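Speaker notes: registration and identification of foals
Regional breeders' meeting, Skasville
Apr 16, 2018

Slide 1. Opening
Welcome members on behalf of the Lornorex Horse Breeders' Society. State that the talk covers foals born since January and the changes to the stud book rules. Questions will be taken at the end.

Slide 2. Position this season
The Society has received 381 covering certificates from member studs. To date, 86 foals have been notified. Members at Petano and Vasconcelos are reminded that notification and registration are separate steps, and that a notified foal does not yet have papers.
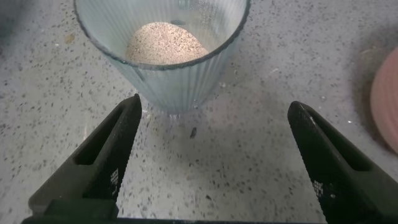 Fine beige material with dark grains in a ribbed glass.

Slide 3. Markings and colour
Ask breeders to complete the outline diagram while the foal is standing square in daylight. White on the legs must be drawn to its true height on each side. Foal coats often change at the first moult, so the colour of both parents should be entered on the form. Where grey is possible, write "may turn grey" beside the birth colour.

Slide 4. Hair samples for parentage
Hair is to be pulled from the mane, with the roots attached. Cut hair will be returned. Mare and foal samples go in separate envelopes, each labelled before the hair is taken. Pause here for those making notes. 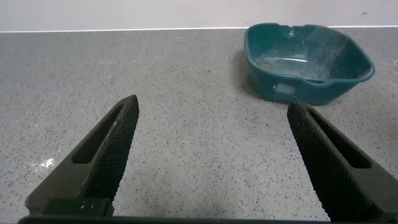 Slide 5. Transfers of ownership
A foal sold before weaning remains in the breeder's name until the signed transfer reaches the office. Both parties must sign. The office cannot accept a bill of sale in place of the form.

Slide 6. Late entries
The stud book now holds 3000 living horses, and late entries take up much of the office's time. Any application missing a covering certificate will be held for 3 months and then closed. Refer members to the printed rules at the door.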